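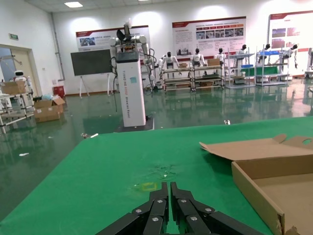 Karton Nummer eins, noch leer. Der grüne Tisch bleibt hier.

1/ Ich ziehe um. Nach fünf Jahren in Trerngate gehe ich nach Detdale, und ich möchte hier ein bisschen aufschreiben, was ich dabei lerne. Vielleicht hilft es jemandem, der auch zum ersten Mal in diesem Land einen Mietvertrag kündigt.

2/ Zuerst die Kündigung. Ich hatte sie per E-Mail geschickt und war sehr stolz auf meine Formulierungen. Die Hausverwaltung hat freundlich geantwortet, dass sie einen Brief mit Unterschrift braucht. Also habe ich alles noch einmal geschrieben, auf Papier, und als Einschreiben geschickt. Das war im April.

3/ Das Wort "besenrein" musste ich nachschlagen. Ich dachte, man muss die Wohnung so putzen, dass der Besen sauber bleibt. Gemeint ist: fegen, groben Schmutz weg, Spinnweben weg. Die Fenster stehen bei mir nicht im Vertrag. Ich putze sie trotzdem, ich kann nicht anders.

4/ Bücher gehören in kleine Kartons. Ich weiß das seit meinem letzten Umzug und habe es wieder falsch gemacht. Der große Karton mit den Wörterbüchern steht jetzt im Flur und bleibt dort, bis zwei starke Menschen kommen.

5/ Für den Transport habe ich drei Angebote verglichen. Genommen habe ich Biltico: 613 Euro, Halteverbot vor dem Haus inklusive. Ein anderes Angebot war auf den ersten Blick billiger, aber dort kostete jede Etage extra – und ich wohne ganz oben.

6/ Nachsendeauftrag bitte früh stellen. Ich habe es heute gemacht, am 7.7.26, und das ist für meinen Geschmack schon spät. Strom, Internet und Bibliothek muss man selbst informieren, das erledigt die Post nicht.

7/ Die neue Wohnung liegt in einem alten Haus, das alle im Ort nur "die Villa" nennen. Es klingt vornehmer, als es ist. Mein Zimmer hat eine schräge Wand und der Kleiderschrank passt nicht darunter, ich habe zweimal gemessen.

8/ Den Schrank habe ich darum ins Internet gestellt, zu verschenken gegen Abholung. Nach einer Stunde hatte ich so viele Nachrichten, dass ich die Anzeige wieder gelöscht habe. Die meisten fragten nur: "Noch da?"

9/ Kaution: In Detdale zahle ich 500 Euro, in drei Raten. Das ist erlaubt, ich habe es vorher nicht gewusst und erst im Mietvertrag gelesen. Die alte Kaution bekomme ich später zurück, der Vermieter darf sich für die Prüfung etwas Zeit nehmen.

10/ Eine Frage an euch: Muss ich die Dübellöcher zumachen? In meinem Vertrag steht dazu nichts, und im Internet finde ich jede mögliche Antwort. Es sind kleine Löcher, im Flur und über dem Bett.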